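Curious Kids | Machines and Making

January 16, 2022
By Saron Gebretsadik

How does a robot spell its own name?

If you have ever written your name on a steamed-up window, you will know that spelling a short word takes you hardly any time at all. Your hand does what you want and you are already thinking about lunch. Now imagine that your hand had only two fingers, that neither of them could bend, and that somebody had given you a heap of painted blocks and a narrow wooden tray and asked you to write with those instead.

Just before the holidays, in December, I went along to the open day at Kiltik, a workshop in Banamcombe where people teach robot arms to do small jobs with their grippers. There was squash and there were biscuits, and there was a very long queue of children (and quite a few grown-ups who were pretending to be there for the children) waiting to see a robot spell the word "robot".

Tsehay Admasu was looking after the demonstration, and she began by asking us all to pick up a pencil using just a thumb and one finger. Try it now, if you have one near you. Easy? Now shut your eyes and do it again. You can still manage, because your skin tells you when the pencil is there and how hard you are squeezing it. A robot has to get that sort of help in other ways. One of them is to put a small camera close to the gripper, so that the robot has a good view of whatever it is holding.

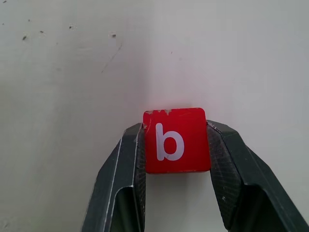

The next thing to think about is grip. Have a look at the bottom of your trainers and you will probably find a pattern of lines and bumps, which helps to stop you sliding about on a shiny floor. Gripper fingers can have a pattern too, and it does much the same work. Squeeze too gently and a block drops. Squeeze a bit crookedly and it twists round, and then the letter ends up facing the wrong way and your word looks very odd indeed.

A boy near the front wanted to know whether the robot can read. What a good question! Tsehay said that depends what you mean by reading. A computer can be shown lots and lots of pictures of the letter b until it gets good at picking one out, even when it is tilted or a bit scratched. That doesn't mean it knows that b is the start of "banana", or that bananas are nice. It has learned a shape, and it has learned where that shape belongs in a row.

Then there is the matter of having two arms. You use both of yours all day long without giving it a thought — one hand holds the jam jar and the other turns the lid. Robot arms have to be told, or taught, how to share a table. Each one must stay out of the other one's way, and it helps if the arm nearest to a block is the one that goes to fetch it.

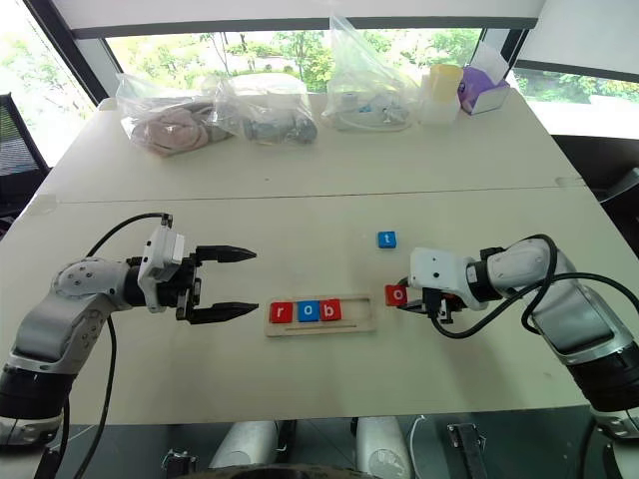
I asked Natnael Kahsay, who writes the programs, how much practice all this takes. He looked it up for me in a notebook with a bent cover, and the answer was 651 goes at the letter game before the open day. Some of those went well and some went badly, and he keeps the bad ones too, as a mistake can teach a robot plenty if somebody takes the trouble to look at it properly. I thought of my own piano practice and felt a little ashamed.

The hardest part, he told me, is putting a block down. Picking one up off a flat table leaves you some room on either side, but the tray has a channel with raised edges, and a block that comes down a tiny bit off to one side will catch on the wood. You may have had the same trouble with the last piece of a jigsaw. 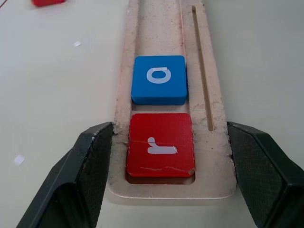 Close up on the tray: a blue a and a red r sit in the channel.

Of course, you don't have to stick to one word. Once a robot can pick up a letter and put it in its place, the same skill will do for "cat" or "jam". Hiwot Demissie, who is seven, asked if it could do "Farquharson", her teacher's name, and Tsehay measured the tray with her finger and said they would need a much longer piece of wood.
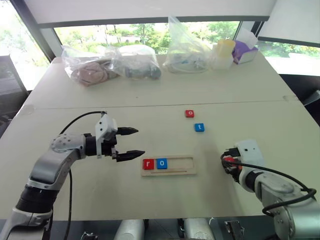 You can play the letter game at home with a friend. Find some letter tiles, or write letters on squares of thick card, and make a channel with two rulers laid side by side. Choose a word of four letters. Each of you may use one hand only, and only a thumb and one finger of that hand. Take turns to fetch a letter and slide it into place without knocking the rulers. When you can both do that, try it without talking, and see how long it is before you bump hands. My friend Chae-won Han and I had a go on the train home with bits of a biscuit packet, and we got as far as "frog" before the train went round a bend.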